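Notes for week 9, revised March 25, 2026

Bring these with you, please, along with last week's sheet on grasp planning, as we shall be going back and forth between the two. If you missed last week, read the section on contact settings first or the middle part of this will be rather hard going.

## The fault we are going to talk about

I promised a few of you that we would spend one session on something that went wrong, and I have picked one of my own so that no one need feel embarrassed. It concerns the cloth-folding task in Zolluvico, the simulator we use for the second half of the module, and a gripper controller that we had all come to trust a little too much.

The task itself is simple to state. A cloth lies on a table, the two-fingered gripper comes down over its edge, pinches, lifts and carries the edge across. We had trained a policy for it and run 439 trials in simulation before moving to the real arm in the Dorau lab (the small room on the ground floor, with the cell fenced off by the window). The success figures were lovely. I remember being very pleased with them, and I showed them to anybody who would stand still long enough.

On the real arm, the thirteenth run ended in a protective stop. The fingertips had gone down past the cloth and pressed into the tabletop, and the controller kept asking for more. The arm's own force limit caught it, as it should, and no one was inside the fence. We lost a fingertip pad and an afternoon, and I should like you to think of that as a cheap lesson, though it didn't feel especially cheap when I was filling in the report.

## What the logs said

It took us a good while to find the cause, and I want to take you through the wrong turnings as well as the right one, as you will take plenty of wrong turnings yourselves.

**First guess: calibration.** We assumed the table height had been measured badly. We measured it again with the Bermúdez probe and found it 2 mm out. That is a real error and we corrected it, but the run that stopped had gone a good deal further down than that.

**Second guess: the force sensor.** The wrist sensor was reading sensibly before, during and after the stop. We spent far too long on this one, mostly on account of a loose connector that had nothing to do with anything.

**Third guess: the grasp check.** Now we were getting warmer! The controller decides whether it has hold of the cloth by looking at the gap between the fingers. If they close completely, it takes this to mean that it has missed, so it opens, goes down a little further and tries again. A thin cloth gives a gap so small that the check may well call it a miss. In other words, the gripper could be holding the cloth perfectly well and still decide to go down for another go.

There was no limit on the number of tries. There was also no lowest height written into the controller. I wrote that part, so you may direct your groans at me.

## Why the simulator kept quiet

You will be asking why 439 trials didn't show us this, and it's a very fair question. When we replayed a sample of them slowly, we found the same repeated dips in more than 60 of the runs. They had all been marked as successes. In our set-up, the contact between finger and table was soft, and the fingers simply sank a short way into the surface, came back up with the cloth between them and carried on as though nothing had happened. Our score only looked at where the cloth ended up.

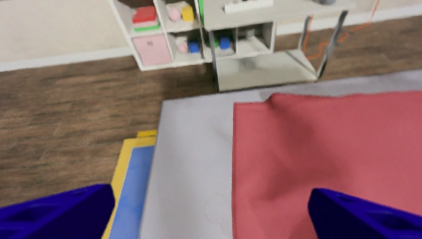 So the fault was there all along, in files we already had, and our score had no way of noticing it. I'd ask you to sit with that for a moment before you start your own projects. A score that only asks about the end of a run will forgive almost anything in the middle. We now log the deepest finger contact with the table for every trial, and any run over the threshold is marked as a failure even if the fold is beautiful.

The changes we made to the controller were small:

- a lowest allowed height for the fingertips, set from the measured table and checked outside the policy
- two tries at a grasp, then stop and hold
- a grasp check that uses finger force together with the gap
- the stiffer contact setting in Zolluvico for all table tasks

The success rate in simulation dropped when we ran it all again, and I was rather glad to see it drop.

## For the practical

Work in pairs, using the Beston cloth files in the shared folder. Start with the old controller, and do leave its settings alone until you have a full set of logs. Plot fingertip height against time for five runs and mark each attempt at a grasp. Then switch on the height limit and plot them again on the same axes.

Write half a page on what your own score would have missed. Rough notes are fine, and I would much sooner read an honest muddle than a tidy page that skips the awkward bits.

Anyone moving on to the real arm in June must have had their height limit checked and signed off in the lab book first. The fence stays shut while the arm is powered, even if you only want to straighten the cloth. Press stop, wait for the light, and then go in.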